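The Shirt Drive

The club shop at Jemham Rovers was a Portakabin with ambitions, and in October it smelled of wet socks. I had been put in charge of the shirt drive because I had missed the meeting where it was discussed.

The idea had come down from the first team. Our goalkeeper had seen the children at Foseck Juniors training in school jumpers, one of them in what he was fairly sure was a pyjama top, and he had been moved. He stood up in the clubhouse and said we should collect old football shirts for them. Everyone clapped. Then he went off to have his knee looked at, and I went off to find some bin bags.

By the second home game I had 61 shirts, nine of them Clovgate Town.

I should explain about Clovgate Town. We don't hate them. We simply hope that things go badly for them in every part of their lives. Their ground has a roof on three sides and they mention it.

"You can't give those out," said the man on the turnstile, holding one up by the collar.

"They're for children," I said.

"Exactly."

So the Clovgate shirts went in a bag of their own behind the tea urn, and I told myself I would deal with them later. The tea hut itself was busy. It had been running a drinks stall for the drive, proceeds to boots and shin pads, and had sold more than the football deserved.
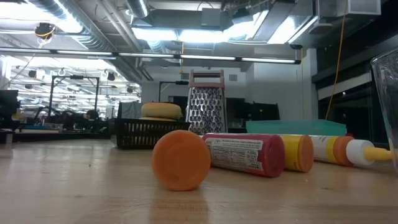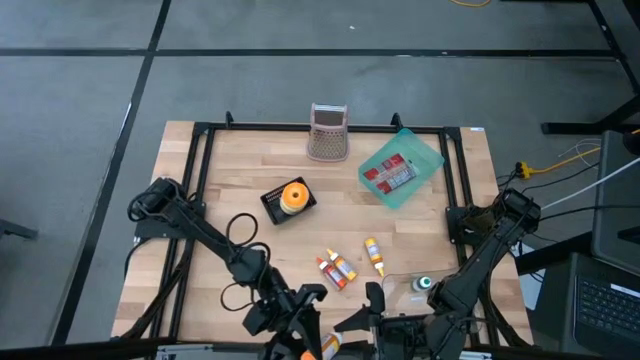
Small bottles on a wooden tabletop.

We played Kassab Athletic in the last match of the month and lost, which took some doing, as they had a man sent off before I'd finished my pie. But the crowd was 132, our best of the season, and most of them had brought something. A woman handed me a shirt so old that the sponsor was a coal merchant. A small boy gave me one glove and wanted a receipt.

At the final whistle the Foseck minibus pulled in and the children came down the steps and went through my bags like foxes. It was over in no time. The coal merchant went first. The goalkeeper limped out to have his hand shaken by several parents, and was very gracious about all the work he'd done.

That left one girl at the back, smaller than the rest, who had hung on to her manners and so had nothing. I looked in the bags. There were two socks, not related.

I went behind the urn.

She chose with great care, held the shirt against herself and asked if she could keep it on for the ride home. It reached her shins. It was last year's away kit, the one they wore when they put six past us, and the man on the turnstile had to go and stand in the car park.

"Who do you support, then?" I asked her, as lightly as I could.

She looked down at the badge and thought about it.

"These," she said.

The other eight are still behind the urn. I've told the goalkeeper they're his.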